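What a Practice Room Costs: A Term Report on Noise, Booking and Lost Pages
Anderson Prado, Music and Society, second-year project

My question was simple enough to fit on an index card, and I kept it there until I lost the card. Why do students at Farquharson Hall say they can't find a place to practice, when the booking sheet is half blank? I started in March with 12 rooms, a borrowed clipboard and more confidence than I have now.

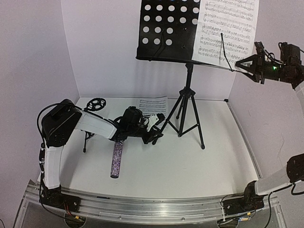
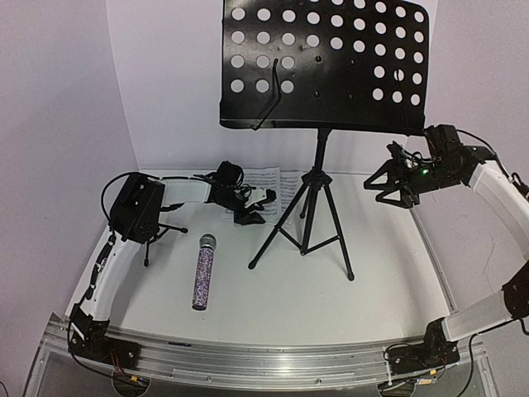
A black music stand.

The booking sheet covered 1093 slots over the term. Of those, 739 had a name on them. That left plenty of free time on paper, so I went and stood in the corridor to see what paper was worth. Plenty of booked rooms were silent. Two trombonists admitted they reserve the same hour every day "in case." One of them hadn't played since the winter concert and seemed happier for it.

The free slots were mostly before nine in the morning. I interviewed singers about this and will not repeat what they said.

Noise was the next problem. The rooms facing Plelton Street share a wall with the percussion store, and pianists there told me they stop when the timpani start. I tried writing up my notes in one of those rooms and got as far as the date.

Then there is the matter of sheet music. The hall library allows up to 300 loans at a time, and pages wander. I found the second half of a Nultska study book on a radiator, being used as a draft stopper. My supervisor, Euan Niven, asked me to treat this as a side issue. I have given it a paragraph.

My recommendation is that an unused booking should lapse after ten minutes. I put this to the trombonists, who called it harsh. A second version, with fifteen minutes, was called harsh but later.

I would have liked to compare another building, but my request went in on the wrong form.

Comments

padent_reeds: The radiator book is mine. Please leave it at the desk.

Mezzo2: Nine is too early. Put that in the report.

lowbrass: It was one concert. I've been busy.

Related reports
Who Tunes the Upright in the Cafeteria?
Page Turners and Their Pay
Six Weeks in the Lost Property Office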